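Module handout 8
Brickwork Bonds and Mortar: Reading and Recording a Wall

Department of Building Conservation
Module leader: Dušan Dimitrov

Purpose of the handout

This handout supports the lecture on solid and cavity brickwork and should be read before the site visit to the Karagiannis warehouse in June. It sets out the terms that students are expected to use in their survey reports. It doesn't replace the set reading, and the assessment brief remains the authority on what must be submitted.

1. Terms

A brick laid with its long side showing on the face of the wall is a stretcher. A brick laid with its end showing is a header. A horizontal row of bricks, together with the mortar on which it is bedded, is a course. The horizontal joint between two courses is the bed joint. The upright joint between two bricks in the same course is called the perpend, often shortened on site to perp.

The lap is the distance by which a brick in one course overlaps the brick below it. Walls are bonded so that perpends in neighbouring courses do not line up. Where they do line up, the result is a straight joint, and the wall is weaker along that line. Students should record any straight joint they find. It may mark a blocked opening, the end of an earlier building or a later repair, and the report should say which of these the other evidence supports.

A queen closer is a brick cut along its length to give half the normal width on the face. It is placed next to the corner header to set up the lap. Closers are easily missed in a quick sketch and should be drawn individually.

2. The common bonds

Stretcher bond, also called running bond, shows stretchers only. Each brick is usually set half a brick along from the one beneath. It suits a wall half a brick thick and is the normal face of the outer leaf of a cavity wall. Stretcher bond on an older building should be treated as a question to be answered. It may show that the wall is a cavity wall of early date, that a thin skin has been added to an older structure, or that the panel is an infill carrying no load.

English bond has alternate courses of headers and stretchers. It is strong and was widely used for engineering work, retaining walls and the lower parts of large buildings. The warehouse at Karagiannis is in English bond up to the first floor.

Flemish bond has headers and stretchers alternating within every course, with each header centred on the stretcher below. It was favoured for house fronts. The side and rear walls of the same house may be in a cheaper bond, and it is good practice to walk the whole building before writing anything down about its brickwork.

English garden wall bond has one course of headers to several courses of stretchers, most often three or five. The number should be recorded at more than one place, as bricklayers did not always keep to the pattern for the full height.

Header bond shows headers only. It is used mostly on curved work, where the short face follows the curve more closely.

Stack bond has no lap at all. The perpends run in line from top to bottom. It is decorative and depends on reinforcement or a backing wall for its strength.

3. Mortar

Mortar should be weaker than the brick it surrounds. It takes up small movements and allows moisture to leave the wall through the joints. When a hard cement mortar is used to repoint soft brick, moisture is driven out through the brick faces, and frost then breaks the faces away. This form of damage is known as spalling. On the case study house at Flatine, the repointed bays have lost far more of their surface than the bays left alone.

Lime mortars fall into two groups for the purposes of this module. Non-hydraulic lime sets by taking in carbon dioxide from the air and does so slowly. Hydraulic lime sets partly by reaction with water and gains strength sooner. Neither should be left unprotected in frost or in strong drying winds. New work is covered with damp hessian and checked daily.

The colour of a mortar comes mainly from its sand. A match made while the sample is fresh will mislead, and samples must be allowed to dry fully before they are compared with the old work. Dark mortars deserve separate mention. Ash, coal dust and manufactured pigments have all been used to darken joints, and pigment in particular may fade unevenly. Students should describe the colour in plain words, state the light in which it was seen, and avoid trade names.

4. Joint profiles

A flush joint is finished level with the brick face. A struck joint slopes inwards from top to bottom and can hold water on its lower edge. A weathered joint slopes the other way and sheds water. A bucket handle joint is pressed into a shallow curve, which firms the surface of the mortar. A recessed joint is set back from the face and should not be proposed for exposed walls in soft brick.

Tuck pointing is a special case. The joint is filled flush with mortar coloured to match the brick, and a thin raised line of lime putty is applied along it. Where it survives it should be photographed in low side light and left undisturbed.

5. Recording on site

Each pair will be given one bay of the north wall. Work proceeds from the general to the particular: first the outline of the bay and its openings, then the bond, then individual features such as closers, straight joints and patches. Brick sizes are to be taken from 16 bricks in each bay, chosen from different heights. Length, height and depth are entered separately, and a dimension which cannot be reached is left blank.

To find the gauge, measure the height of four courses including four bed joints. The measurement is repeated at two points in the bay. A change in gauge between the lower and upper parts of a wall may point to a pause in building or a change in the supply of bricks.

No mortar is to be removed without the permission of the module leader. Where permission is given, samples are bagged at once and labelled with the bay number and course number. The Etus sample store will accept them until 16:00.

Hard hats and boots are compulsory. Students without them will be asked to wait at the gatehouse.

6. Written report

The report should keep observation apart from interpretation, in two separate sections. A statement such as "the upper courses are in stretcher bond" belongs to the first. A statement such as "the parapet was rebuilt" belongs to the second and must refer back to the evidence. Drawings are to be at a scale of 1:20, with a key to any shading used.

Reading for the next lecture is the Futel case file, parts one and two, which is held at the short loan desk.
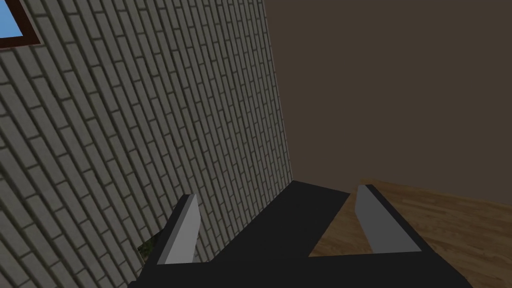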